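Flat round parts keep slipping when I lift them
Shared workshop builds > Grippers

We're building a two-finger gripper at Resteo, on the shared bench at the back. Boxes and cups are fine. Flat stuff on a plain white surface is where it goes wrong, so we've been working on lids, coasters and cards for most of May. 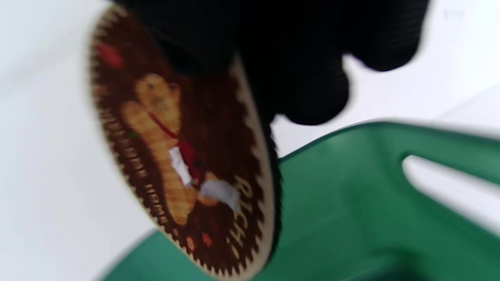 Atieno Mrema
Thread starter, workshop member

Round printed pieces are the worst. Tilted up like the gingerbread one they're easy to hold. Lying flat, the fingers close over the top and get nothing. I'm at 50 percent on the servo and 5 mm finger pads. Would softer pads help?

codevine_60
Softer pads, yes. Also slow the close down. Mine snapped shut and pushed everything away.

Atieno Mrema
Tried slower – no real change. I think it's the approach angle. 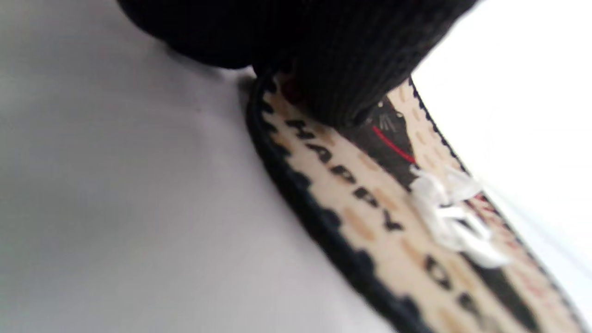
Vinh Khương disagrees about the angle. He'd leave the wrist alone and press one finger on the near end first, then slide the other under.

nong_bench
That needs a thin lower finger. Printed ones snap. Cut it from spring steel.

Atieno Mrema
I have some steel strip. Will cut one and post the numbers.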